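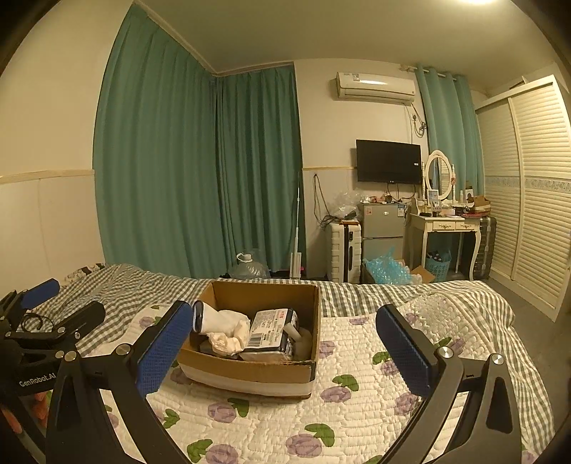

Chapter 4
What You Own and What You Owe: Taking Stock of a Household

I put off my first home inventory for 11 years. I had insurance the whole time, paid the bill every August, and felt very grown up about it. Then a pipe let go in the wall behind my bedroom closet, and a patient woman from the insurance company asked me over the phone what had been in there. Clothes, I said. Shoes. Some boxes. She asked what was in the boxes, and I had no idea (I'm still finding out, a little at a time, mostly when I go looking for something and remember it got soaked).

So this chapter is about lists. I know how that sounds! Chapter 3 had compound interest in it, and at least the numbers there got bigger. But when I taught this course in Gerkinden, the inventory was the assignment students complained about most in week one and still brought up at the end of the term. One of them found a savings bond in a cookbook. Another learned that she was paying to insure a piano her family had sold before she was born.

What counts as property

For our purposes your belongings fall into two big groups. Real property is land and whatever is fixed to it – the house, the garage, the furnace. Personal property is nearly everything else, from the couch down to the half-used bottle of shampoo. Renters often tell me they don't own enough to bother with, and then we price out one kitchen drawer together and they go quiet. It's the small stuff that gets you. Anybody can remember a television. Hardly anyone can remember 46 forks, spoons and knives, a can opener, two good scissors and the drawer organizer they were sitting in.

The law also cares about how you hold a thing. You can own it outright, you can own it with somebody else, or you can have it in your house while it belongs to another person entirely. A borrowed drill is not an asset. Neither is a leased car, though plenty of people write it down as one, and we'll fix that in Section 4.3.

Three prices for the same lamp

Suppose you bought a lamp for $90 and have had it for several years. What's it worth? The price you paid is its cost. What a stranger would hand you for it today, maybe $30, is its market value. And what you'd have to spend to get a new one like it is its replacement cost, which may well be more than you paid in the first place.

These three numbers get mixed up constantly, and I've done it myself on forms I signed. Net worth statements use market value. Some insurance policies pay replacement cost, and others pay what's called actual cash value, meaning replacement cost minus something for age and wear. Go find your policy now, if you have one, and look for those words. I'll wait.

The Hellwig household

All through this chapter we'll follow a family I call the Hellwigs. They rent the upper floor of a duplex, they have two kids and one car, and they have never thrown away an instruction manual. In Section 4.1 they walk through the apartment room by room and write down what they find. In 4.2 they put prices on it. By 4.4 they have a net worth statement, and it isn't the number they were hoping for.

You'll do the same with your own things as we go. A notebook works fine, and so does a spreadsheet. Start with the room you like least – mine was the closet, for obvious reasons – and keep the receipts you turn up in one envelope. Don't worry about prices yet.

Words to watch for: asset, liability, real property, personal property, market value, replacement cost, actual cash value, depreciation, net worth.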